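The box with no label

Posted Jun 18, 2020

I grew up in a house where every thing had its own place, and the place had a name. There was the button tin, the string drawer, the shelf for candles. My grandmother's house was built in 1938 and I think some of the drawers had kept the same contents from the first day. When I came to live in Atdale, I brought this habit with me, and for many years I believed it was the only decent way to keep a home.

Now I would like to argue for the opposite, or for a small part of the opposite. I believe that every room where people sit should have one box which has no label and no purpose. It should be open at the top, it should be light enough to carry with one arm, and you should be allowed to put in it anything that is lying about.

The shops do not want us to think so. Last winter I bought a set of storage boxes from Zestura. The set came with 20 printed labels, and the leaflet advised me to sort my things before I bought a second set. I did sort. I spent two evenings on it. I had a box for cables, a box for paper, a box for wool, a box for "care", and so on. The result was very beautiful and nobody in my family could use it. If you finished with the scissors, you had to stand up, find the right box, take off the lid, put the scissors inside and put the lid back. So the scissors stayed on the sofa, and after them everything else.

An open box is different because it asks very little from a tired person. You drop the thing and you are finished.

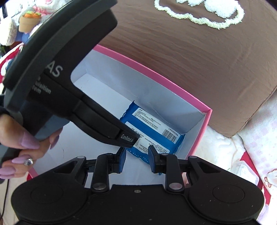
Wet wipes in the pink box, with the white cloud behind.

I have chosen wet wipes to begin with because they are the perfect example of a thing without a home. Do they belong in the bathroom? In the kitchen? In the bag by the door? In my old system they were "care", and therefore upstairs, and therefore never in the room where the jam was. In a box on the floor of the room, or on the bed, or wherever the people are, they can be reached by a hand. I do not need them to be in the correct category. I need them to be near.

Some readers will say that such a box is only a mess with walls. I have thought about this objection for a long time, and I admit that it is partly true. But I think walls are important. A mess without walls grows over the table, the chairs and the stairs. A mess with walls is as big as the box. When the box is full, you must empty it, and this is the whole rule. In our house it happens before supper, more or less every second day, and it takes less time than boiling an egg.

A second objection is that things get damaged. Here I must be more careful. I would not put glasses in the box, or a pen without its cap, or anything that can leak on paper. And then there is wool, about which I have changed my opinion 2 times already. 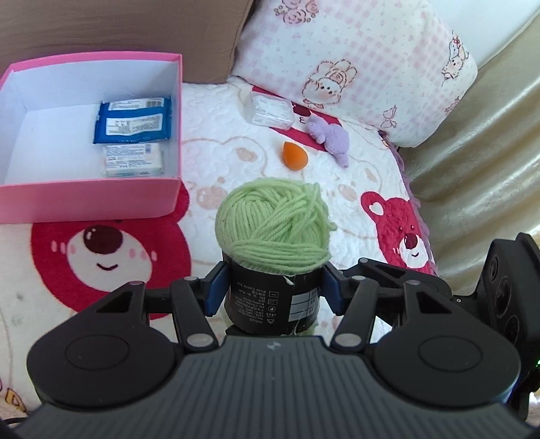 Light green yarn, still in its black paper band, over the bear blanket.

A ball of yarn which has its paper band is a calm object. It keeps its shape and it tells you how it wishes to be washed. You can put it beside packets and other small things and it will come out again the same. A ball without the band is another matter. The loose end goes looking for company, and I once spent a long evening taking a charging cable out of 100 grams of mohair. So my rule today is that yarn with a band may go in the box, and yarn in use stays in its own bag with the needles. Perhaps in July I will think differently.

I should also say something about where the box stands. In magazines it is always under a bench or inside a cupboard, as if we must be ashamed of it. I am for keeping it in the open, on a soft blanket if there is one, in a colour that you can see from the door. In a pale room, pink is very good for this. A grey box on a grey carpet will be kicked.

At the church hall in Zornulcombe, where I help with the coffee on some mornings, they have cupboards with a list glued inside each door. It is a good list and I respect it. But on top of the piano there is an old fruit crate, and in the crate are the keys, the tape, the spare gloves and the thing that opens the windows. Everyone goes first to the crate.

I have not thrown away my Zestura labels. I used the one for "cables" and the one for "paper", because these two boxes really do work. The others are in the open box at the moment, under a packet of tissues, and before supper I will have to decide where they live.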